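Handover between two arms: planner says fine, left gripper closes on air

Posted in Manipulation > Planning and control
Tags: bimanual, handover, time sync, hand-eye calibration

dropbear_kinematics

I've inherited a two-arm cell at our place in Sindilville and I'm after some help before I start blaming the furniture. The job is a mid-air handover. Right arm picks up a block, brings it to the middle, left arm takes it and puts it away. A toddler can do it, and several have offered.

Stack is the Prerkier planner on top of our own controller, one head camera looking down at the mat, and a pose estimator that gives me the block in the camera's coordinates. The planner treats both arms as one big robot, so collisions are covered. Single-arm picks work all day. The handover works when I slow everything to a crawl, and at normal speed the left gripper arrives beautifully on time at a spot slightly to one side of the block and closes with great confidence on nothing.

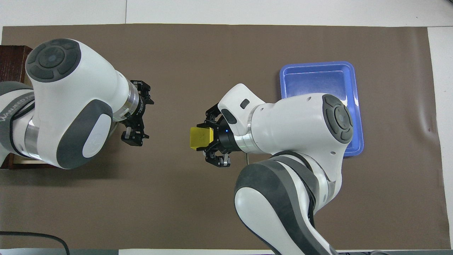 What I've tried so far: redoing the hand-eye calibration (3 times, same answer each time), loosening the grasp tolerance, tightening the grasp tolerance, and swapping the block's mesh for a plain box. I also logged the pose stream against the joint states. Over one afternoon I got 2,274 pose messages, and the estimator's idea of where the block is wobbles far more while the right arm is moving than when it's parked. I don't know if that's cause or symptom.

Is this a calibration problem, a planner problem, or am I just using vision for something it shouldn't be doing?

mendes_refugee

Reinstall the Prerkier package. The version before last had a bug with grippers. Fixed mine.

(Mine was a single arm on a Mendes base and the fault was that it wouldn't home, but still worth a go.)

vumberg_loop_rate

Calibration is probably innocent. If hand-eye were out, your crawl-speed handovers would miss too, and by the same amount. An error that grows with speed is nearly always time.

Check what stamp your pose messages carry. A lot of estimators stamp the result when the inference finishes, and then the transform lookup asks where the arms are now and pairs that with where the block was when the shutter opened. Parked arm, no harm done. Moving arm, your block is reported a little way back along its own path. That fits the wobble in your log as well. Stamp with the capture time and look up the transforms at that time. If your camera driver only gives you arrival time, measure the delay by swinging one arm back and forth and sliding the two signals until they line up. It's a dull hour and then you have the number forever.

Second thing, and this is where I'd spend the effort. Once the right gripper has closed on the block, stop asking the camera where the block is. Take one decent look with the arm stationary, work out the block's pose relative to the right gripper, and attach it to that gripper in the planning scene. From then on forward kinematics carries it around for you, at whatever rate your joint states come in. The grippers and the arm housings will be getting in the camera's way near the middle of the mat anyhow, so the estimator is guessing right when you most want it to be sure.

Two caveats:

With vision out of it, you're relying on the transform between the two arm bases. If someone typed that in from a drawing, measure it properly. Bring both grippers to the same touch point in a few different places and solve for it.

The block can shift in the fingers as they close. Take your look after the grasp, please. I've seen it done before, and I've done it before, and it took me longer to find than I'll admit to on a public site.

As for the handover itself, don't have both arms moving at the end. Park the right one, let it settle, bring the left in along a straight line, close, confirm from finger width or motor current that you've got something, and only then open the right. If you can make the left arm compliant while both are holding on, do it, or the two controllers will have a polite disagreement through your block and one of them will fault.

dropbear_kinematics

Well. The pose stamp was the time of publishing. There was even a comment in the code saying "fix later", in what I'm sorry to report is my own style.

Fixed that and attached the block to the right gripper after the grasp. Moved the 2 base transforms into one file while I was in there, as they'd been living in separate ones and didn't agree with each other. Handovers now go through at normal speed with the right arm parked. Haven't done the compliance part yet, and there is a small clunk when the left one closes — I'm choosing to think of it as feedback.

Didn't reinstall Prerkier, but thanks.

mendes_refugee

Worth keeping in mind for next time though.

vumberg_loop_rate

Sort the clunk before you run it overnight. I let one go on a similar setup and it made it to 2,000 cycles before a fingertip screw backed itself out, and we found the screw in July, when someone moved the bench.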